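Support > Cukier Cases > Model 652 > Set-up guide > Section 3

3. Placing and closing the case

Put the case on a flat, clean surface with the lid uppermost. Leave enough room on the latch side for a hand to reach under each latch tab.

3.1 Closing

1. Check that the seal is seated in its groove all the way round.
2. Lower the lid and press down along the rim.
3. Push each latch tab in until it clicks. The tab hangs down from the edge of the lid and should lie close to the side wall.

CAUTION: Do not force a latch. If it will not close, open the lid and look for foam or cable caught in the rim. 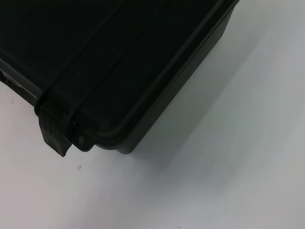 3.2 Label and registration

The white label on the lid carries a printed code. Quote this code in full when ordering spare latches from Brelorier.

1. Wipe the label with a dry cloth. Solvent cleaners will lift the print.
2. Copy the code on to the record card supplied.
3. Keep the card outside the case.
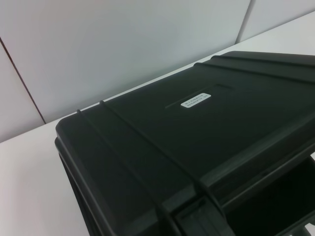

Replacement labels take about three weeks and are sent from the Wukville depot. Put the new label in the same position as the old one, clear of the raised ribs, and press for two minutes.

NOTE: Cases stacked for storage must all face the same way.

Section checked by Bhupendra Kanaujia, June.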